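The capital request form had eleven fields, and Anahera Tomoana had filled in nine. The two left were Unit Cost and Justification. She had been told to bring it upstairs complete by Dec 31, 2023, after which the money went back to Plirkura and did not return.

"Read me the quote again," Denise Heywood said.

"Narkby wants 1343 for each hand-held gripper. Two fingers, mounts, one set of pads. Spare pads are 200 a pair."

"And Prumgate?"

"274 for the pads. They don't sell the mounts."

Denise wrote both numbers on the back of an envelope. She was the only person in the building who could sign for more than 2000, and she did her sums by hand before she let anyone show her a spreadsheet.
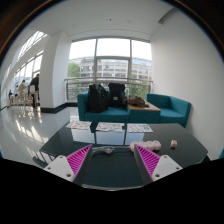 The question was pads. A ribbed pad gave way around an odd shape and held it, and it wore as it did so. Anahera's plan called for soft things, small things and things with no flat side, handled on whatever table was free. The old plan, written by Nikau Gilchrist before he moved to the Te Moana office, had called for wooden blocks. Blocks were easy on pads. Nikau had budgeted one spare pair per tool per year and had been right about it.

"So what changes?" Denise asked.

"The objects. And the tables. He did everything on a matte bench with the blinds down."

"Is a shiny table more expensive?"

"It's free. It costs time. Reflections confuse the tracking, so we repeat runs, and repeated runs wear out pads."

Denise added a line to the envelope. Anahera could not read it upside down.

"I have a fallback," Anahera said. "One gripper in place of two, and the difference goes into spares."

"Who wrote the fallback?"

"Tayla Baxter."

"Does Tayla want one gripper?"

"Tayla wants two. She wrote it in case you said no."

Denise turned the envelope over, found the front was also full, and took a clean sheet from the printer. She put the price of one gripper at the top. Under it she wrote the price of a spare pair from Narkby, then crossed that out and wrote it again further down, with room for a multiplier.

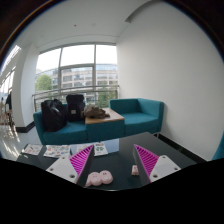
"Shape is the part I can't price," Anahera said. "A cube, I can tell you how many grips a pad will take. Something round with a bump on it, I have no figure. Ngaio Ruawai logged wear in May, but that was all blocks."

"Then write that."

"In Justification?"

"Write that the wear rate is unknown and that the first pair will be used to find it. I can defend an unknown. Last year I had to defend a figure someone made up, and I was in that room for an hour."

Anahera typed it. The field had a character limit, and she lost the word "currently" and then a comma.

"One gripper now," Denise said. "Two spare pairs from Narkby. Prumgate's are dearer and I don't know that they fit."

"They say they fit."

"Did they send a drawing?"

"No."

"Narkby, then. Put the second gripper on next year's form, and attach Ngaio's log and whatever you get from the first pair."

Anahera entered 1343 under Unit Cost. The total came up by itself at the bottom of the page — 1743, under the limit. Denise looked at it for a while.

"That doesn't need me," she said. "Your own manager can sign that."

"He's on leave."

Denise held out her hand for the pen.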